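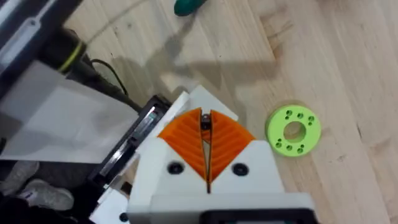 Blog > Vida más o menos ordenada > Decir que no

Cosas que he aprendido diciendo que no (mal, tarde y por WhatsApp)

sábado, 6 de octubre de 2018

Yo era de las que dicen que sí antes de que la otra persona termine la frase. "Oye, ¿tú podrías...?" Sí. Claro. Sin problema. Y luego colgaba el teléfono y me quedaba mirando la pared de la cocina pensando en qué me acababa de meter y, sobre todo, cuándo lo iba a hacer, porque el fin de semana ya se lo había prometido a otras dos personas.

Llevo desde agosto intentando quitarme la costumbre. No lo llamaría un reto ni un método, que hay por ahí blogs con plantillas descargables para eso y yo plantillas no tengo. Tengo una libreta con las tapas manchadas de café y bastante vergüenza acumulada. Pero unas cuantas me habéis escrito después del post sobre la mudanza preguntando cómo lo llevaba, así que os lo cuento.

Todo empezó con una traducción. Traduzco manuales y catálogos en casa, esto las de siempre ya lo sabéis, y en agosto una conocida de una conocida me pidió que le "echara un ojo" a un texto. Un ojo. El texto tenía 1.133 líneas en una hoja de cálculo, con celdas combinadas (¡celdas combinadas!), y lo necesitaba para el lunes. Le dije que sí, por supuesto, y hasta le puse una carita sonriente. Me pasé el sábado y el domingo con las persianas bajadas, comiendo gazpacho de brik, y el domingo por la noche mi hermana llamó para preguntar por qué no había ido a la comida. Se me había olvidado la comida. Era en su casa, había hecho ella el arroz, y yo ni siquiera había avisado.

Aquello me dolió más que la espalda. Por quedar bien con una persona a la que no había visto en mi vida, había quedado fatal con mi hermana. Y lo peor es que me salía natural, sin pensar. Con los desconocidos me desvivo y a los de casa les doy las sobras.

Se lo conté a Nermin Akyol, mi compañera de natación, mientras nos secábamos el pelo, y me preguntó cuánto rato había pensado antes de contestar que sí. Ninguno. Cero. "Pues empieza por ahí", me dijo, y se puso el gorro de lana, que ella lo lleva incluso en verano al salir de la piscina.

Así que empecé por ahí. La primera norma que apunté en la libreta fue no contestar en el momento. A nada. Ni a una cena, ni a un favor, ni a un encargo. Tenía que decir "déjame que lo mire y te digo", que es una frase normalísima que la gente usa todos los días y que a mí me costaba pronunciar como si fuera finés. Las primeras veces me salía "déjame que lo mire, pero vamos, que sí, seguro que sí". Fatal. Eso no vale.

La tercera o la cuarta vez me salió entera. Era una vecina que quería que le recogiera unos paquetes durante una semana. Dije la frase, subí a casa, miré la agenda y vi que podía perfectamente, y bajé a decírselo. Y fíjate qué tontería, pero lo hice contentísima, los paquetes me daban igual, subí y bajé las veces que hizo falta sin refunfuñar ni una. Creo que era la primera vez en años que hacía un favor que había decidido hacer yo.

La segunda norma fue más difícil y todavía la incumplo: no dar explicaciones largas. Yo, cuando por fin decía que no, mandaba un testamento. Que si tengo al gato regular, que si viene el técnico de la caldera, que si además me duele una muela. Y claro, la otra persona, que no es tonta, va y te resuelve el problema. "Ah, pues si es por el técnico, lo cambiamos al jueves." Y ya está, te has quedado sin excusa y encima quedas como una mentirosa si sigues diciendo que no. Me pasó tal cual con la gente de Sedach, la academia donde daba clases los martes. Me ofrecieron otro grupo, dije que no podía por el horario, me cambiaron el horario. ¡Me cambiaron el horario del grupo entero! Y yo con cara de póker por teléfono. Lo que tenía que haber dicho era que no quería más clases. Cinco palabras.

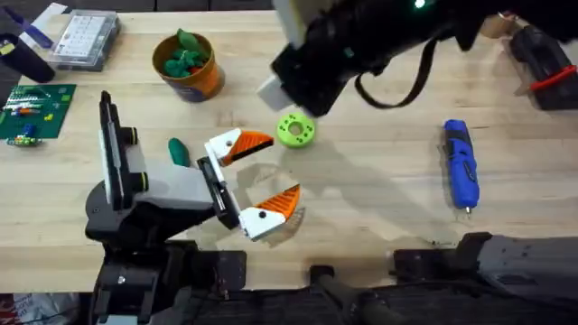

La pinza abierta sobre la mesa de madera.

A lo que iba, que me pierdo. Al final llamé a la academia dos días después y les dije la verdad. Había ensayado delante del espejo del baño y todo. La coordinadora, Halima Owino, una mujer con una paciencia de santa, me contestó: "Vale, gracias por avisar, se lo digo a otra persona". Y colgamos. La conversación entera duró menos que el ensayo. Me quedé con el teléfono en la mano esperando la bronca que me había imaginado en la ducha, en el autobús y a las cuatro de la mañana, y no había bronca.

Me pasa muchísimo eso de vivir la conversación entera por adelantado. Me monto el diálogo, le pongo voz a la otra persona, le atribuyo unas frases horribles que jamás me diría y luego me enfado con ella por haberlas dicho. ¿A vosotras os pasa? Mi hermana dice que ella no, que ella duerme. Qué envidia.

Ahora la parte fea, para que no parezca que he vuelto iluminada de un retiro. En septiembre me pasé de frenada. Como le había cogido el gustillo, empecé a decir que no a todo. No al cine, no al cumpleaños de Vilgot, no a una excursión a la que sí quería ir. Me sentía muy firme y muy dueña de mi tiempo, y lo que estaba haciendo era quedarme en el sofá viendo concursos de repostería. Vilgot Engebretsen es amigo mío desde la facultad, y no ir a su cumpleaños estuvo mal. No tenía nada que hacer esa noche. Lo llamé a la semana siguiente para pedirle perdón y me dijo que había sobrado tarta y que la había congelado, por si me daba por aparecer. Fui a comérmela. Estaba un poco aguada por el medio y nos la terminamos.

Desde entonces, cuando miro la agenda antes de contestar, me hago otra pregunta además de la de si puedo: si me apetece, o si me importa la persona. Con una de las dos me vale. Hay cosas que no me apetecen nada (acompañar a mi madre a mirar cortinas, por ejemplo, que son tardes larguísimas) y que hago porque es mi madre y porque luego merendamos. Y hay cosas que me apetecen una barbaridad y las hago aunque el resto del mundo las encuentre absurdas. Este otoño me he apuntado a cerámica en Coppens, un taller que está a un paso de mi casa, y he hecho un cuenco que se cae hacia un lado. Lo uso para las llaves.

También está el tema del dinero, del que me cuesta hablar porque a mi generación nos educaron para hacer como si no existiera. Yo cobraba poquísimo por los encargos de amigos de amigos, cuando cobraba. En la libreta, un domingo tonto, sumé lo que había regalado en horas desde enero y me salieron 600 euros tirando muy por lo bajo, a una tarifa que no le pondría ni a mi primo. Me puse mala.

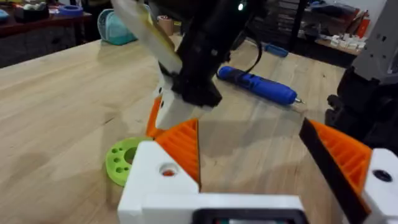

Y con 600 euros arreglo yo la persiana del salón, que lleva atascada desde la primavera, y me sobra para invitar a mi hermana a un arroz como Dios manda, que se lo debo. Así que la siguiente vez que me escribieron con lo de "es un momentito de nada" contesté con un presupuesto. Sin disculparme. Bueno, me disculpé un poco, puse "perdona que te lo mande tan formal". Pero lo mandé. Eran 50 euros, tampoco os penséis que me volví loca, y me dijeron que perfecto, que a qué cuenta. ¡A qué cuenta! Los años que llevo haciendo el tonto.

Otra persona, en cambio, no volvió a contestarme. Leyó el mensaje, salieron las dos rayitas azules, y hasta hoy. Me dio un disgusto de tres días. Le di mil vueltas, estuve a punto de escribirle que era broma, que se lo hacía gratis, y hasta tuve el mensaje redactado. Ikhsan, mi pareja (Ikhsan Lubis en los sobres del banco, Ik para el resto de la humanidad), me quitó el móvil y me puso a pelar patatas. Pelé muchas más de las que hacían falta y esa semana cenamos tortilla tres noches.

Sigo sin saber si hice bien con esa persona. Era maja. A lo mejor andaba justa de dinero y yo no pregunté. Es lo que más me cuesta de todo esto, que cuando dices que sí a todo por lo menos no tienes dudas, estás demasiado cansada para tenerlas. Ahora tengo tiempo para dudar. Y duermo mejor, eso también es verdad, aunque no todas las noches.

Lo próximo que tengo apuntado en la libreta es salirme del grupo de WhatsApp de los antiguos alumnos, en el que se organiza desde hace dos años una cena que nunca se celebra. Lo tengo silenciado, pero lo abro. Todos los días lo abro. Ya os contaré.

La semana que viene toca el post del armario, que me lo habéis pedido y esta vez os he dicho que sí después de pensármelo.

Comentarios

Keabetswe Mtshali
Lo de que te cambien el horario del grupo entero me ha matado. A mí me pasó con el dentista y acabé yendo un domingo.

Rosa_entre_libros
Yo lo de las conversaciones imaginarias lo hago con mi jefa mientras friego. Siempre gano yo. Luego llego el lunes y no digo ni mu.

Nermin
El gorro es porque se me enfrían las orejas, guapa. El martes te veo en la calle dos.

Marisa P.
¿Y la persiana? ¿La has arreglado ya o qué? La mía me la dejaron como nueva, si quieres te paso el teléfono del señor.

Vilgot
La tarta estaba perfecta.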